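7. Demonstração em dia aberto

Esta secção aplica-se ao Ultis instalado num posto fixo com dois ecrãs. Descreve a preparação da sala, a abertura da cozinha Muststead, a condução do robô simulado Filip perante um grupo de visitantes e o fecho do posto. A instalação do programa está na secção 2 e a calibração dos comandos na secção 4.

Revisão do texto: 10 de fevereiro de 2025. Responsável pela secção: Raluca Anghel.

7.1 Antes de começar

É necessário o seguinte:

- Posto Ultis com licença de demonstração activa.
- Ecrã do operador e ecrã do público, ligados antes de arrancar o computador.
- Comando manual com a bateria carregada e cabo de reserva.
- Visualizador Nusix instalado no mesmo posto ou noutro computador da rede local.
- Pacote da cozinha Muststead, que ocupa quase 500 MB depois de descompactado.

Nota: o pacote Muststead distribuído em janeiro traz a mesma cozinha, mas guarda as posições iniciais num formato antigo. O Ultis abre-o e converte-o no primeiro arranque. Faça essa conversão na véspera.

Cuidado: não actualize o controlador da placa gráfica no dia da visita. Se o programa propuser uma actualização, escolha Adiar.

7.2 Preparação da sala

1. Coloque o ecrã do público à altura dos olhos de uma pessoa de pé. Se houver crianças no grupo, incline-o ligeiramente para baixo.

2. Ponha o ecrã do operador de lado, de modo que o operador veja o grupo sem se virar.

3. Passe os cabos por trás da mesa e prenda-os ao chão com fita larga.

4. Feche as cortinas do lado do ecrã do público. A cozinha tem armários brilhantes e os reflexos da janela confundem-se com os reflexos da simulação.

5. Marque no chão a linha atrás da qual o grupo espera. Deixe passagem livre até à porta.

6. Desligue as notificações do sistema nos dois ecrãs.

Nota: numa sala com eco, baixe o som do posto para o mínimo. A demonstração não depende dele.

7.3 Abertura da cozinha

7. Arranque o Ultis e entre com o perfil Visita. O perfil Visita bloqueia a edição de objectos e a gravação por cima de cenas existentes.

8. No menu Cenas, escolha Muststead e depois Cozinha. Aguarde que a barra de carregamento desapareça nos dois ecrãs.

9. No menu Robô, escolha Filip. O robô é colocado na posição inicial guardada com a cena.

10. Abra o Nusix e ligue-o ao Ultis pela porta 1459. Quando a ligação fica feita, o indicador do canto passa a verde.

11. No painel Vistas, atribua a vista geral ao ecrã do público e a vista inclinada para o chão ao ecrã do operador.

12. Defina a frequência de imagem em 60 nas duas vistas. Valores diferentes entre vistas provocam um atraso visível quando se troca uma pela outra.

13. Compare as duas vistas antes de dar entrada ao grupo. Na vista geral, o Filip deve ficar no corredor entre os armários de base e a ilha, com a cabeça e o tronco desimpedidos. A ilha tapa a parte inferior das pernas e não é preciso corrigir o ponto de vista por isso. Na vista do chão, procure o desenho geométrico do pavimento entre as duas faixas pretas.

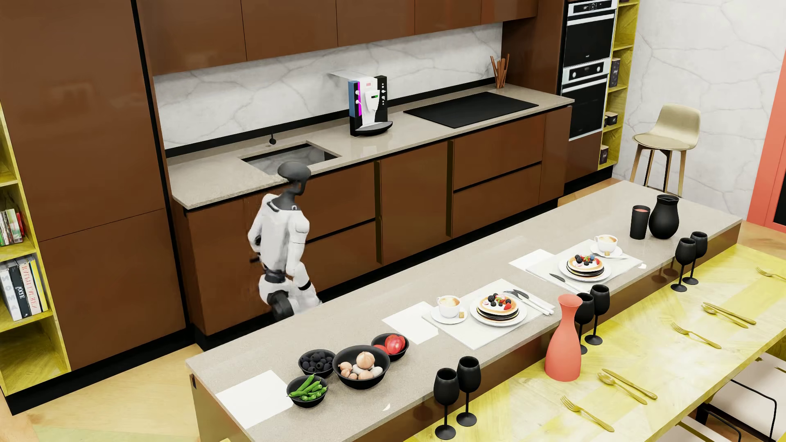
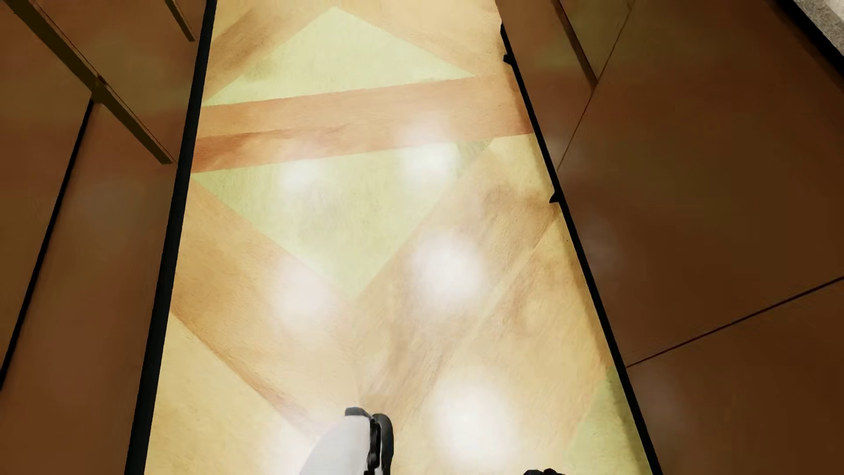
Figuras 12 e 13. Cozinha Muststead no Ultis: vista geral com o Filip no corredor (Figura 12) e vista inclinada para o chão, com uma parte do robô junto à margem inferior (Figura 13).

14. Se a vista do chão aparecer toda preta ou sem pavimento, volte ao painel Vistas e prima Repor. Não mova o robô enquanto a vista não estiver reposta.

15. Prima Guardar estado e dê ao estado o nome da sessão. Será este o ponto de retorno entre grupos.

Cuidado: o botão Guardar estado e o botão Guardar cena estão lado a lado. Com o perfil Visita o segundo fica a cinzento. Se não estiver a cinzento, saiu do perfil; termine a sessão e entre de novo.

7.4 Condução da demonstração

A demonstração tem uma parte comentada, com o robô parado, e uma parte em movimento. O operador conduz e outra pessoa fala com o grupo. Com uma só pessoa disponível, faça apenas a parte comentada e o percurso curto do passo 20.

Parte comentada

16. Deixe a vista geral no ecrã do público e diga ao grupo que está a ver uma simulação. Muitos visitantes perguntam onde fica a cozinha.

17. Mostre o robô com o ponteiro: cabeça, tronco, braços, anca. Nomeie apenas as partes que se vêem bem no ecrã.

18. Mostre os objectos pousados na ilha e na mesa. As taças com legumes e os pratos com panquecas são bons pontos de partida para falar de como um robô distingue coisas de formas diferentes. Os cálices pretos e a garrafa vermelho-coral servem para falar de objectos que se tapam uns aos outros.

19. Troque a vista geral pela vista do chão durante alguns segundos e volte à primeira. Deixe o grupo reparar nas manchas de luz sobre o pavimento polido antes de as explicar. É a altura de dizer que uma superfície brilhante dificulta o trabalho de uma câmara, tanto numa casa como numa simulação.

Nota: se alguém perguntar pelo tamanho real do robô, remeta para a ficha do Filip, no anexo B. O ecrã não serve de escala.

Parte em movimento

20. Percurso curto. Com a velocidade no nível mais baixo, avance ao longo do corredor, pare, rode e volte à posição inicial. Mantenha o percurso a meio do pavimento.

21. Percurso longo. Depois do percurso curto, leve o robô até junto dos fornos e pare voltado para a bancada. Espere que as duas vistas estabilizem antes de rodar.

22. Movimento de braço. Pare o robô longe da ilha e escolha Gesto e depois Saudação. Não use gestos largos ao lado das taças.

23. Convide uma pessoa do grupo a repetir o percurso curto. O operador mantém a mão sobre a tecla Pausa.

24. Depois de cada participante, prima Repor estado. O robô e os objectos voltam ao ponto guardado no passo 15.

Cuidado: o robô simulado pode ficar preso entre um puxador e a ilha quando roda demasiado perto dos armários. Não force o comando. Prima Pausa, depois Repor estado, e retome no passo 20.

Cuidado: movimentos rápidos da vista do chão no ecrã grande podem causar enjoo. Durante a parte em movimento deixe essa vista só no ecrã do operador. Se um visitante se queixar, prima Pausa e mude para a vista geral.

7.5 Perguntas frequentes do grupo

Os visitantes costumam voltar às mesmas perguntas. As respostas seguintes podem ser lidas tal como estão.

O robô está a decidir sozinho?
Nesta demonstração, não. O operador conduz o Filip com o comando. O equilíbrio e a posição das articulações são calculados pelo Ultis.

Porquê uma cozinha?
Uma cozinha junta passagens estreitas, superfícies brilhantes e objectos pequenos. São condições difíceis de ensaiar num laboratório vazio.

O que acontece se ele bater em alguma coisa?
O programa regista o contacto e os objectos podem cair. Repõe-se o estado e continua-se.

Posso instalar isto em casa?
O Nusix pode ser instalado num computador pessoal. O Ultis requer licença e um posto com as características indicadas na secção 2.

7.6 Avisos durante a sessão

Aviso 369: ligação entre o Ultis e o Nusix interrompida. O ecrã do público fica parado na última imagem recebida. Prima Pausa, feche o Nusix, abra-o outra vez e repita o passo 10. O Ultis não precisa de ser reiniciado.

Aviso de comando sem bateria: ligue o cabo de reserva. O robô mantém-se imóvel até o comando ser reconhecido.

Aviso de vista sem origem: a vista foi fechada noutro computador da rede. Atribua-a de novo como no passo 11.

Imagem aos saltos nos dois ecrãs: confirme o passo 12. Se o valor estiver certo, feche os programas que não pertencem à demonstração e desça a qualidade dos reflexos um nível, no menu Imagem. A diferença nota-se sobretudo no chão e nos armários.

7.7 Entre grupos e no fim do dia

25. Reponha o estado e confirme as duas vistas, como no passo 13.

26. Limpe o comando com um pano seco.

27. Anote na folha de sessão os avisos que apareceram e o passo em que apareceram.

28. Depois do último grupo, feche primeiro o Nusix e depois o Ultis. Na ordem inversa, o aviso de ligação interrompida fica registado sem ter havido falha.

29. Apague os estados guardados no passo 15. Os registos de contacto podem ficar; são eliminados na manutenção descrita na secção 9.

30. Ponha o comando a carregar e retire a fita do chão.

Nota: se o posto voltar a ser usado no dia seguinte com o mesmo programa de visitas, salte o passo 29 e deixe o estado guardado. Repita mesmo assim os passos 9 a 13 antes do primeiro grupo.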